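¿Por qué el móvil se queda sin batería y cómo se vuelve a llenar?

¡Hola otra vez! Soy Yolanda Requena y hoy os quiero contar una cosa que me preguntó mi sobrino Tatu mientras merendábamos: «Tía, si la batería se llena de electricidad, ¿por qué no pesa más cuando está cargada?». Me quedé con la galleta en la mano, os lo prometo. ¡Qué buena pregunta!

Yo de pequeña me imaginaba la batería como una botella: enchufas el móvil, entra electricidad por el cable y se va llenando hasta arriba. Pues no funciona así. Dentro de la batería hay unas partículas diminutas que se llaman iones de litio (tan pequeñas que no las verías ni con la lupa más gorda de tu cole) y esas partículas ya están ahí desde el día en que la fabricaron.

La batería tiene 2 lados, como un campo de fútbol. Un lado se llama ánodo y el otro, cátodo. Cuando usas el móvil para ver vídeos o para llamar a la abuela, los iones van cruzando desde el ánodo hasta el cátodo. A la vez, los electrones, que son todavía más chiquitines, tienen que dar un rodeo por fuera, por los circuitos del teléfono. ¡Y ese rodeo es la corriente que enciende la pantalla!

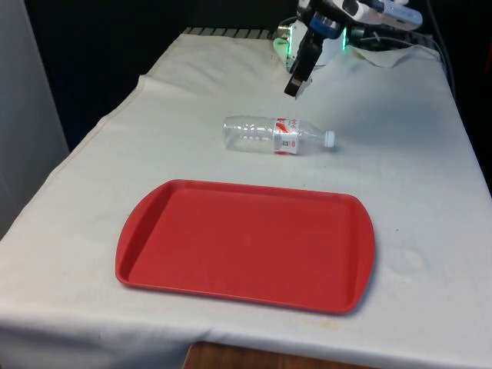

Cuando casi todos los iones han cruzado, el móvil se apaga. Entonces lo enchufas y el cargador los empuja de vuelta a su sitio, listos para empezar otro partido. O sea, que la pregunta de Tatu ya tiene respuesta: los iones no salen de la batería, solo cambian de lado.

Lo malo es que en cada viaje se estropea un poquito el campo. Mi móvil viejo, un Rirari azul que le compré a mi vecino Ezequiel, lo cargué unas 565 veces (lo apuntaba en una libreta, sí, soy así de rara) y al final no me duraba ni hasta la hora de comer.

¿Se puede cuidar la batería? ¡Claro! El calor le sienta fatal, así que en agosto no dejes el móvil al sol en la toalla. Tampoco hace falta esperar a que llegue a cero para enchufarlo. Y si un día ves que la batería está hinchada, no la toques ni la pinches: avisa a un adulto enseguida.

Otro día os cuento cómo funciona la carga sin cable, que tiene que ver con imanes y me encanta.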